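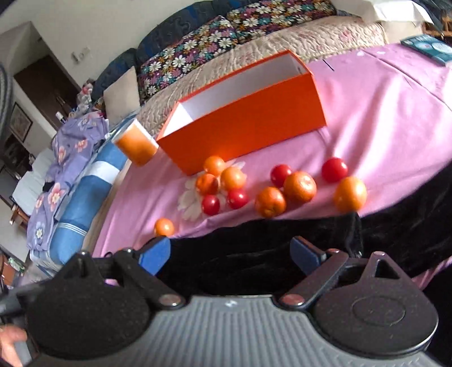
Tomatoes and oranges in the same box: yes or no?

tamsin_r_o
Four tomatoes, the rest oranges and tangerines, one long orange box, no lid. It's going to my aunt's, 34 km of gravel. Sorting on the bed as the kitchen bench is full of jars. What goes on the bottom?

Clamau
Oranges on the bottom, tomatoes on top. You've also got the box matching the fruit, so well done there.

urkum500
Disagree. Tomatoes shouldn't travel with citrus at all. Put them in a bowl on your lap.

Clamau
She's driving, Urkum.

urkum500
Passenger's lap then.

Anoma Cassim
I've moved fruit this way for years and never lost a tomato. Stem side down, tea towel between layers. I'd be more worried about the pink sheet. Tomato does not come out of a floral.

tamsin_r_o
It's an old sheet. Does the little orange cup go in the box too?

Anoma Cassim
Wedge it in a corner so nothing rolls.

urkum500
Or leave the cup home and eat the mottled one now. It won't improve by February.

tamsin_r_o
Going with the tea towel. Urkum can have the mottled one.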